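Home Journal Archive Authors Submit
Share 6 Comments 2

3. How handset launches reach the customer

3.1 The carrier as shop window

Phone launches are a wonderful thing to study, and we think they have been short-changed by earlier work on mobile markets. Most of that work treats the launch as a single date. Anyone who has waited for a handset knows better! A new phone arrives in layers: first the maker's own announcement, then one network opening its order page, then a second network with a different price, and finally the shops. Each layer has its own wording, its own small print and its own idea of what "available" means.

We followed one such launch closely, that of the Zeltness handset, sold through two networks, Dultalier and Bakke. Our material is a set of 270 public notices (order pages, short news posts, help articles and emails to existing customers) gathered by Ingvild Granström and Valter Wallin during November. Duplicates were kept when the wording differed, even by a single word, and those near-copies turned out to be some of the richest items in the whole set.

The two networks took very different routes. Dultalier put the full price of the phone at the top of the page and the monthly plan underneath. Bakke led with the monthly payment and placed the full price behind a link marked "details". Readers in our sample could reach the same sum from either page, but on Bakke's it took them longer, and several stopped before they got there.

3.2 Where and when people order

A second delight of this material is how much it says about ordinary evenings. We had expected orders to bunch up in the lunch hour, when the news posts went out. The replies to our questionnaire pointed somewhere else entirely: people read the news at work, talked it over at home and placed the order late, often from bed, on the very phone they were about to replace. Gunnel Hellström's interviews bear this out beautifully. One man had compared the two plans every night for a week, and a student described filling in the address form with her thumb while half asleep (she got the postcode wrong, and the parcel went to her aunt). 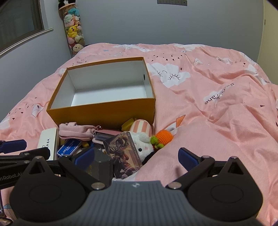 Figure 1. Bed with a pink duvet printed with white cartoon clouds.

3.3 Storage size and colour

Both networks sold the phone in a single storage size at first, and both offered only the blue. The maker's own shop had three colours from the first morning. This gap matters more than it may seem. When we sorted customer comments by topic, colour came up more often than battery life, camera or screen, and the tone was warm and funny far more often than cross. People care about the look of a thing they will carry every day, and we would love to see later studies take that seriously.

Storage drew fewer comments but longer ones. Those who wrote about it tended to have owned many phones, and one had kept a running list of every handset since 1993.

3.4 Missing shipping dates

Neither network gave a shipping date on its first order page. Dultalier added one after 6 days, Bakke after the first parcels had already gone out. Using the Skimgate archive of saved pages, Liviu Avram was able to line up each change of wording with the comments posted beneath it. The match is close. Questions about delivery dropped away as soon as a date appeared, even a vague one, and people who had been asking the same thing over and over began to swap tips on cases and chargers instead.

Ebbe Torvik has suggested that a date range would have served just as well on the first morning. We agree, and we return to the idea in Section 4, where the wording of the two pages is compared line by line.

Previous section | Next section | Back to contents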